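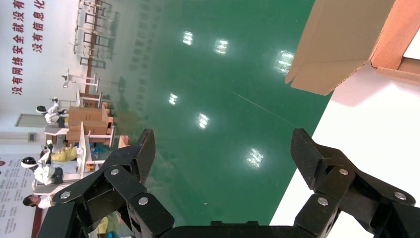

Josefina, thank you for the long answer on the Vullo lamps. I have now taken apart the arm of the second one, and the paint is in worse condition than I thought. Under the gray there is an older green, and under the green there is rust at every joint. I will strip it to the metal and not try to save the green. For the new finish I prefer matte black on the plates, with the round screw heads left silver, as on those hinged black parts. I think it looks more serious than painting everything together, and later one can open the joint without breaking the paint.

On 20 August, Josefina Ulloa wrote:
> Do not tighten the middle joint before the springs are back.
> I did this with my first lamp and the arm was standing up
> like a flagpole. Also please do not use the old cord again,
> even if it looks good. The cloth hides the cracks.
> What did you decide about the shade? Mine takes a 40 watt
> bulb, but I have seen people put 100 in it and then they
> wonder why the enamel is brown.

About the cord I agree with you completely. The old one was stiff like a stick where it enters the base. My neighbor says cloth cord is the only correct one for a lamp of this age, but I need to read at this lamp, and I will take plain black. If somebody on the list has a strong opinion for cloth, I will listen, only please tell me also where you buy it. 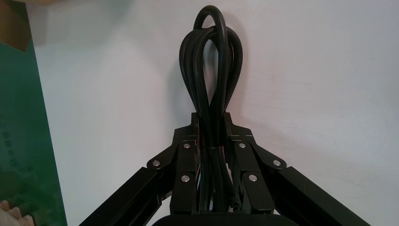
Black cable, looped, with a thin lighter band around it.

For the shade I will stay with 40 watts. The enamel on mine has one chip at the edge, the size of a fingernail. Hanna Duda wrote in the spring that she fills such chips with model paint in several thin coats, and I would like to ask her – does it become yellow with the heat? I can live with the chip. A yellow spot I would see every evening.

There is also the question of the springs. Bogdan Crăciun offered me a pair from a lamp that fell from a window, but they are 74 mm long and mine are longer. I don't know if the short ones would hold the shade or only pull it to the ceiling. Did anyone mix them?

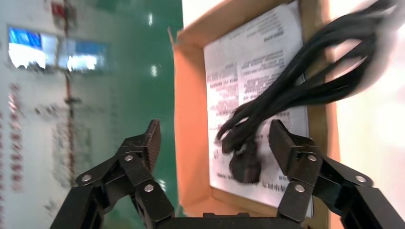 Emilian Coman, 21 August 2006

One more thing, for those who send parts by mail. A shade must travel alone in its cardboard box, with paper inside it and outside it. The base is heavy and goes in another box. Last year I received both together from Zulcombe, and the base went through the shade. Postage for the second box was 28 less than what I paid for the repair.

I still look for one knob, black, with the small line on top. I can give a good switch for it.

Emilian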